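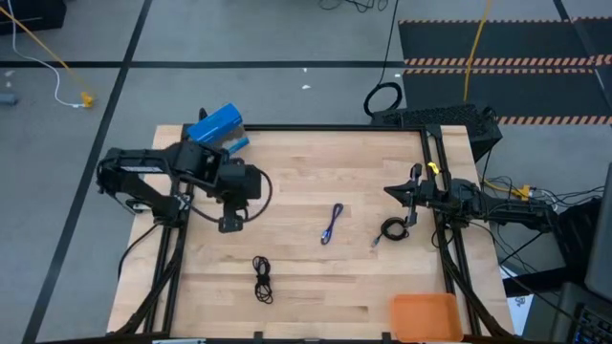
How long can the Cistley 90 hold vaccine at refrigerator temperature after the power goes out?

With the door shut and the cold-storage lining fully frozen, the cabinet stays between 2 °C and 8 °C for 87 hours at a steady room temperature of 32 °C. Opening the door shortens that time. See Holdover below.

Cistley 90 Vaccine Refrigerator
Manufacturer: Givon
Type: Ice-lined, compression cycle, top-opening
Part number: 941

Overview

The Cistley 90 is an ice-lined refrigerator for vaccines and other temperature-sensitive biologicals that are stored at 2 °C to 8 °C. It is intended for clinics, pharmacies and district stores where line power is present for at least eight hours in each 24. The usable vaccine volume is 90 liters, measured with the baskets in place.

The cabinet does not freeze vaccine and must not be used for products that ship or store at freezer or ultra-low temperatures. Sites that receive frozen mRNA product can use the Cistley 90 for the refrigerated part of its life only, within the time limits printed in the product's own labeling. For frozen storage, order the Wililcombe freezer, listed separately.

Temperature control

Cooling is managed by an electronic controller with two sensors, one in the lining and one in the vaccine compartment. The setpoint is fixed at the factory and cannot be changed from the front panel. This was a request from district stores, where most of the out-of-range events in the older model were traced to a thermostat knob that had been turned by hand.

The compartment walls are separated from the ice lining by an insulating layer, so no product surface touches a wall below 2 °C. Baskets are still required. Vaccine placed directly on the compartment floor is outside the tested configuration, and the hold times on this page do not apply to it.

Holdover

Holdover is measured from the moment power is removed to the moment the warmest point in the load passes 8 °C. The 87-hour figure is for a full load, lid closed. A new unit needs three days of uninterrupted power before the lining is completely frozen. Do not load vaccine during that period, even if the display shows a reading in range.

At sites with short daily power windows the lining may never freeze completely. The front panel shows lining charge in five steps. If the reading stays at two or below for a week, the site should be reviewed for a solar unit.

Alarms and logging

The audible alarm sounds when the compartment is above 8 °C for 10 hours or at or below -0.5 °C for one hour. Both events are written to the log with start time, end time and the extreme value reached. The logger runs on its own battery and continues recording when line power is off. Readings download as a PDF or a plain text file over USB; no software is needed.

The battery is a service part. Replace it every two years, or when the low-battery icon appears. Replacement takes a few minutes and does not clear the log.

Specifications

Vaccine storage volume: 90 liters
Storage temperature: 2 °C to 8 °C
Rated room temperature: 10 °C to 43 °C
Holdover at 32 °C: 87 hours
Supply: 220-240 V, 50/60 Hz (110-120 V version on request)
Refrigerant: R600a
Lid: Top-opening, key lock, two keys supplied
Baskets: Eight, coated wire
Log capacity: 500 days at one reading every ten minutes
Warranty: Two years on cabinet and controller, five years on compressor

Installation

Place the cabinet on a level floor, out of direct sun, with at least 15 cm of clear space on all sides. Leave it upright and unpowered for 24 hours after delivery. The supplied voltage regulator must be fitted between the wall outlet and the cabinet; compressor failures on units run without it are not covered.

The condensate drain is at the rear left. It is shipped with a plug fitted. In humid locations remove the plug and run the drain line to a tray - the tray is not supplied.

Loading

Keep the oldest expiration dates on top. Cartons should stand with the vial caps up and with a finger's width between rows. Diluent may share the compartment if there is space but should be kept in its own basket. Do not store food, drinks or laboratory samples in the cabinet. Water packs may be cooled in it in small numbers, at the end of the working day, and never frozen.

Notes from the field trial

The Núñez district store ran three units through a wet season ending in March. Violeta Ibarra, who keeps the cold chain records there, reported two lid gaskets that lifted at the hinge side. The gasket was changed to a one-piece molding, and all current stock has the new part. Owners of earlier units can order the gasket without charge by quoting the serial number.

Santino Insaurralde at Givon handles site surveys and will check power data before an order is placed. Send at least two weeks of outlet readings if they are available.

Ordering

Each unit ships with baskets, voltage regulator, USB cable, two keys and a printed user guide. Spare parts kits are ordered separately and contain one logger battery, one lid gasket, one fan and one sensor pair. Lead time is six weeks for the standard version, nine for 110-120 V.

Page last revised Sun 2 August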